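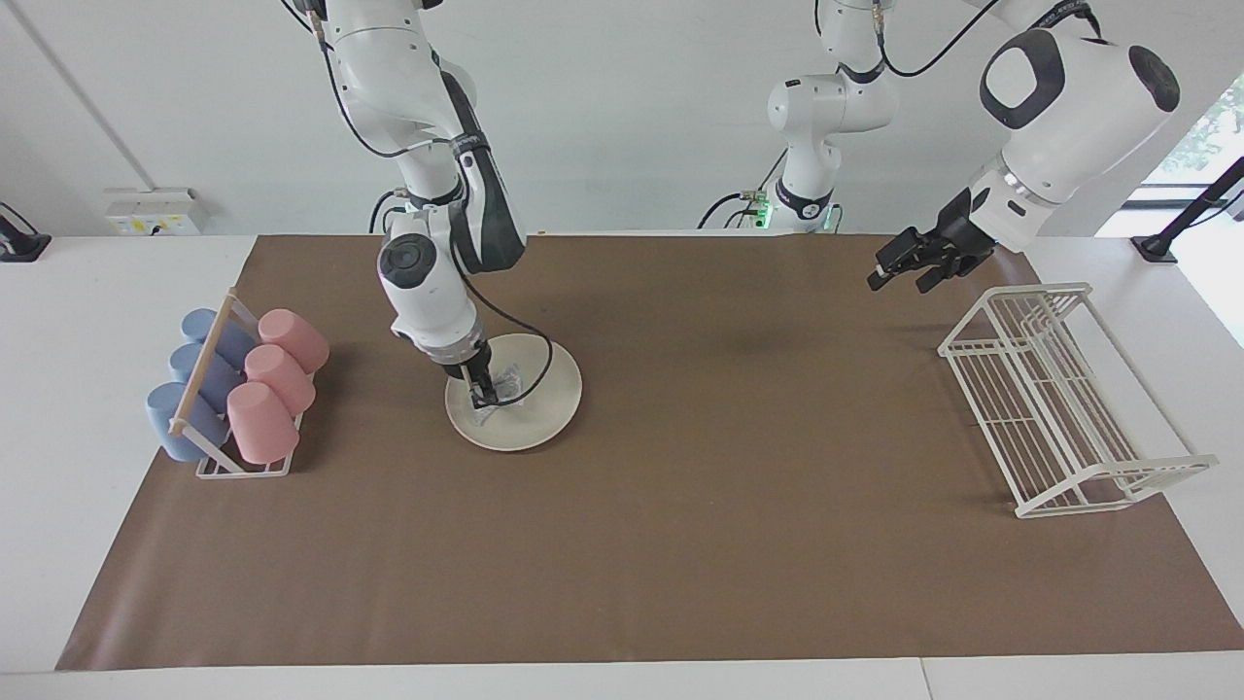 October, late. Washing-up notes, plastic ware only.

Changed the paper on the table. The brown sheet still stops short on the right side, so a strip of white shows there. Width is fine for one plate and the wire rack. The rack holds six cups on their sides, two rows of three, and I see no reason to load it tighter.

Scraps are the slow part. Clear film clings to a plate and has to be pinched up from the middle – wiping only moves it to the rim. Foil is easier, as it keeps its shape once crumpled. Sequence for now: scraps, plate, cups. Spent 17 minutes on it tonight, against 52 the first time.

Rack to stay on the paper, plate beside it.

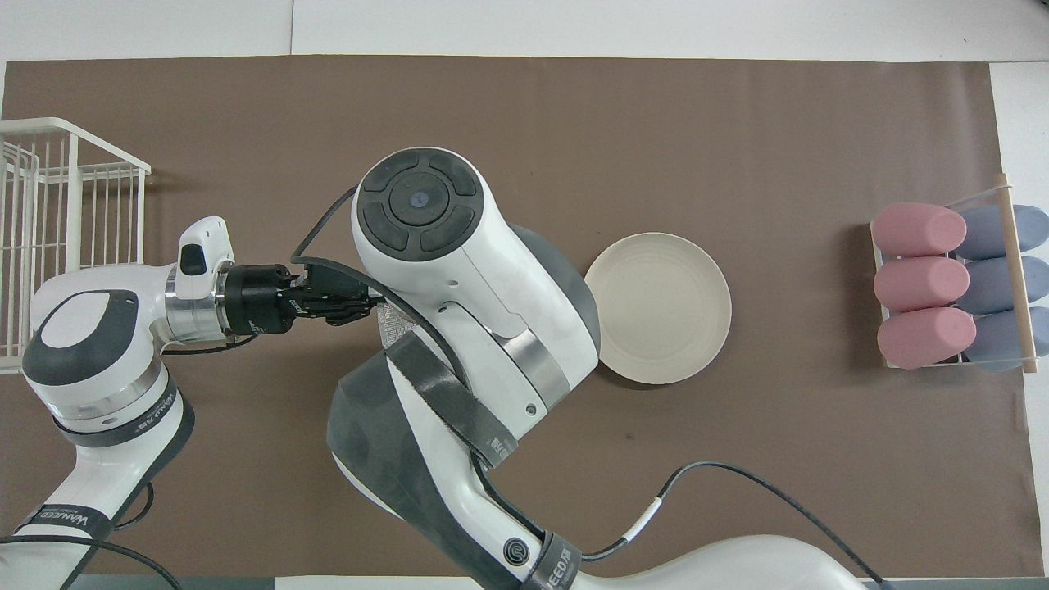 Renata Jabłońska wrote back that cups laid on their sides hold water along the lower wall, and that she would tip the mouths down a little. Will try a folded cloth under one end of the rack.

Paper roll: more than 300 cm left. Reorder in spring.

Contact | © Wedunholm | Back to top

Recent entries
Shelf liner, second attempt
Descaling the kettle
Lids without boxes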